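Udance Wrist Kit, evaluation set

README, 31 January 2021

This package holds the wrist camera recordings from our review of the Udance kit, sold by Retlow as an add-on for small arms. The kit is a gripper, a mounting bracket and a camera. We bought it at list price and ran it with the stock settings.

There are 3735 clips in the package. Of these, 3234 were made with firmware 2 and the rest with the version that shipped in the box. Clips are stored by session, and each folder has its own log. 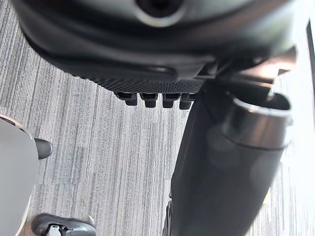
Camera position is fixed by the bracket and can't be changed without drilling. Nearby parts come out soft, because the lens is set for longer distances. Avcı sells a replacement lens that fits the same thread. We have not tested it.

Known problems

Timestamps drift in the longer sessions. Use the log times.
Gripper force is missing from clips made with the older firmware.
The Tradby converter skips files with spaces in their names.

A corrected index is planned for March. Please cite the package by its title and date.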